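Premstead Local
Home | News | Council | Schools | Sports | Events

Water refill stations coming to 10 public sites in Premstead
August | By Piroska Juhász
Print this story | E-mail this story

Premstead will install free drinking water stations at 10 public sites before the end of the fall, after the town council approved the spending on a vote of 5 to 2.

The first units will go in at the bus depot, the public library and the playing fields on Devar Road. The rest will follow as plumbing work is finished at each location.

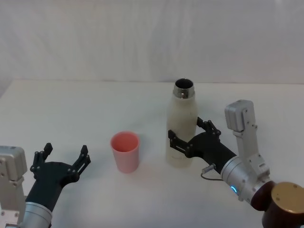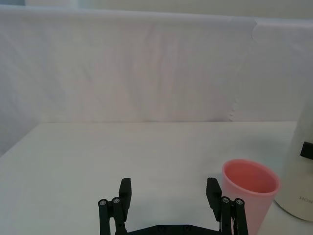
A pink cup and a white bottle on a white tabletop (first picture); the tabletop and its cloth backdrop (second picture).

Each station will have a spout for filling bottles and a lower basin for people who want to drink directly or use a cup. The units at the playing fields will be shut off and drained in winter. Indoor units will run all year.

The plan grew out of a survey the town ran in the spring. It drew 347 replies, and 132 of those named drinking water as the thing most lacking in parks and public buildings. Shade and restrooms came next.

The town now has two working fountains outdoors. One is beside the tennis courts and the other is at the cemetery gate. A third, at the Zudow Street playground, was taken out three years ago after its supply pipe cracked and was never replaced. That site is on the new list.

Council member Takács, who voted against the plan, said the stations were a good idea but that the town should fix the pipes under Zudow Street first.

"We are going to dig that street up twice," Takács said. "I would like to do it once."

The public works department said the Zudow Street station will be scheduled last so that the work can be combined with pipe repairs, if money for the repairs is approved. A decision on that is due with next year's budget.

Upkeep will be handled by the parks crew, who will change the filters and clean the basins. The water will be tested on the same schedule as the taps in the schools - twice a year - and the results will be posted at the town office.

The council also agreed to buy 500 reusable bottles, to be handed out at the library front desk once the station there is running. There is a limit of one per household, and residents will need to show a library card or a utility bill.

Drivers should expect one lane of Devar Road to be closed next to the playing fields while the supply line is laid. Parking at the north lot will stay open. The bus depot work will be done at night, after the last departure, and no routes will change.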